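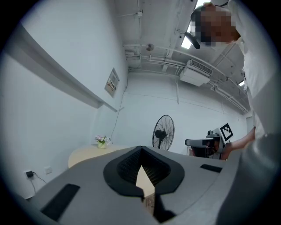
Plinness 506 round table

Wooden table with a round top, light beige
Item number: 506
Supplied by: Altora
Availability: in stock, delivered flat

The Plinness 506 is a plain round table for small meeting rooms, workrooms, studios and kitchens. The colour is a light beige that goes with white walls and with most pale floors. There are no drawers, flaps or cable holes. It is sold as a table only, without chairs.

A round top suits a corner better than many people expect. You can get past it easily on the way to a shelf or a socket, and there is no sharp corner at hip height. For meetings, pull it out so that chairs fit all the way round, and push it back afterwards. One person can slide it on a hard floor if felt pads are fitted. On carpet it should be lifted by two people.

What is in the box

Table top
Base, in parts
Bag of bolts with a hex key
Felt pads
Instruction sheet

Assembly

Allow 40 minutes the first time. Lay the top face down on a blanket or on the flattened box, and put all the bolts in loosely before tightening any of them. Turn the table over with a second person, one on each side, and do not drag it up on its edge. Check the bolts again after 2 weeks of use and then once a year. Do not use a power driver, as it can strip the inserts in the wood.

Care

Wipe with a soft cloth, slightly damp, and dry it straight away. A drop of washing-up liquid in the water is fine for grease or fingermarks. Do not use scouring powder, bleach or spirit-based cleaners. Use mats under hot dishes and under plant pots. Pen marks come off more easily on the day they are made.

Pale wood changes colour a little in daylight. If the table stands near a window, move whatever you keep on it from time to time during the first months, or you may find a lighter patch underneath. Strips of tape left on the surface can lift the finish when they are pulled off, so please use removable tape and take it off the same day.

Using it with a wall ledge

We are often asked whether the table can stand below a long wall ledge or shelf. It can. Leave enough room between the two for you to lean over the table without knocking your head, and keep heavy items off the part of the ledge directly above the top. Ledges are not part of this item. Altora sells the Gekness ledge in white, cut to length, and fixings have to be chosen to suit your wall.

Where a cable comes down the wall in the corner, clip it before the table goes in. Keep the cable out from between the table edge and the wall, where it will get rubbed each time the table moves.

Guarantee and returns

The guarantee is 24 months from delivery and covers the top, the base and the fittings. It does not cover scratches, water rings, heat marks or changes of colour from light. Unused tables can be returned in their box. Assembled tables can be returned only if there is a fault. Missing bolts or pads are sent out free of charge; give the item number and the name on the order.

Customer notes

"Bought for our practice room. Went together without trouble. The instruction sheet could be printed larger." Cherry Mae Dumlao

"Good size for the corner. One bolt was missing and a new one came in the post. The colour is lighter than I thought from the website, but it matches the walls." Florante Salazar

"We have had ours since March and it gets used every day. I would get the felt pads on before you stand it up, I forgot and had to turn it over again." Genalyn Sarmiento

Questions

For orders and delivery, ask for Rocío Sosa. For spare parts and guarantee claims, ask for Ariel Belmonte. Please have your order number ready.

Page last updated 2026-08-12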